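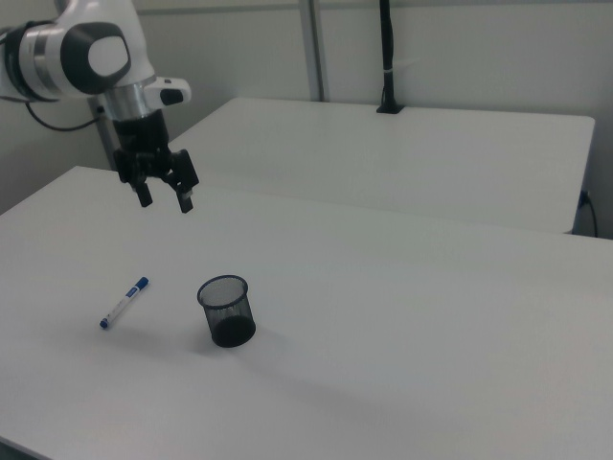

Shahla Ansari asked, after the draft of this talk was sent around, whether Kavico intends to keep the repair parts program open to buyers outside the original sales regions. Her question should be answered in the first five minutes, before the slides on pricing. The answer is yes, for the Urkeo 2 handset and for the earlier Urkeo model, under the same terms in every region.

**Opening**

Thank the hosts in Kodov. State that the talk concerns spare parts and software support for phones already sold. It does not cover new models, and questions about new models should be referred to Peter Hájek.

**Slide 1: What was promised**

- In May, Kavico published its support policy for both handsets.
- The policy covers batteries, screens, charging ports and back covers.
- It also covers security updates, which are handled by a separate team and have a separate end date.

Pause here. At the last briefing several dealers took the two end dates to be the same. Read both lines of the slide aloud.

**Slide 2: The parts list**

The list now contains 244 items. The earlier list was shorter because screws, seals and adhesive strips were grouped under one order number. Dealers asked for them to be sold singly, and this has been done. Old order numbers will continue to be accepted and will be matched by the ordering system.

Do not read the list. Printed copies are at the door.

**Slide 3: Who may order**

Three groups may order: registered repair shops, dealers, and owners with a valid serial number. Owners may order a battery or a back cover without proof of training. For screens, an owner must confirm that the safety sheet has been read. Tanvir Chowdhury prepared the safety sheet and will take questions on its wording.

If asked about shops that are not registered: they may order as owners, one handset at a time, or they may register. Registration is free. The form is two pages long.

**Slide 4: Shipping and stock**

Parts are shipped from the Polák warehouse. Orders received before noon leave the same day if the item is in stock. A total of 437 repair shops are registered at present, and each has been sent the new account details. Shops that have not received them should speak to Adaeze Edet during the break.

Say plainly that charging ports for the earlier model are short. The supplier has given a delivery window but has not confirmed it, and no date is to be offered from the stage.

**Slide 5: Batteries**

This is the longest section. Allow eight minutes.

A replacement battery is reported by the phone as new only after the pairing step has been completed. Until then the settings page shows a notice. The notice does not limit charging or performance. Many customers have read it as a fault, and a number of good batteries have been returned for this reason. The wording will change in the next update, to "Battery replaced, setup not finished."

The health reading should show 100 percent after setup. If it shows a lower figure, the shop should restart the phone once and check again before opening a claim.

Returned batteries must be packed in the box supplied. Carriers refuse them otherwise.

**Slide 6: Older software**

Handsets that are still on the first software release cannot complete pairing. They must be updated first, over Wi-Fi, with at least half a charge. Boris Hudec has a short written procedure for phones that will not start. Refer people to him and do not attempt to explain it from memory.

**Questions**

Take questions from the floor first, then those sent in writing. Questions about individual claims are to be taken at the desk.

Slides and the parts list will be posted on the dealer page after the session. The French version of slide 5 is still with the translator.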